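Réunion du club de perles Prito, mai, 18 h

Présents : Renata, Tibor, Lærke et moi. Ottó s'excuse (encore le dos !).

Caisse : il reste 221 euros, on rachète du fil.

Rangement : Lærke veut des boîtes neuves, moi je défends les barquettes alimentaires, ça ne coûte rien et on voit les perles noires sur le fond orange. Vote : 2 pour, Tibor s'abstient.

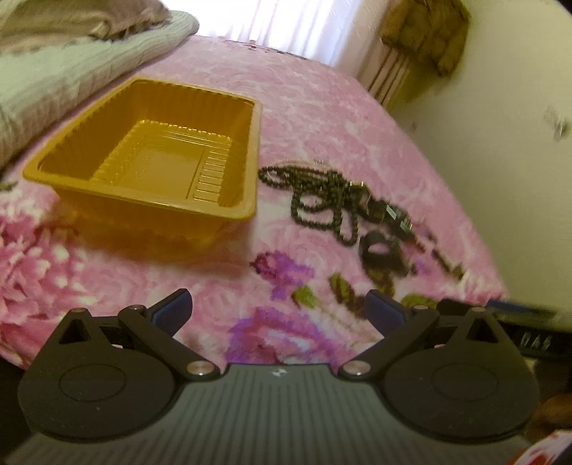
Renata rapporte les siennes en juin, et moi je démêle les colliers d'ici là, promis. Fin vers 20 h.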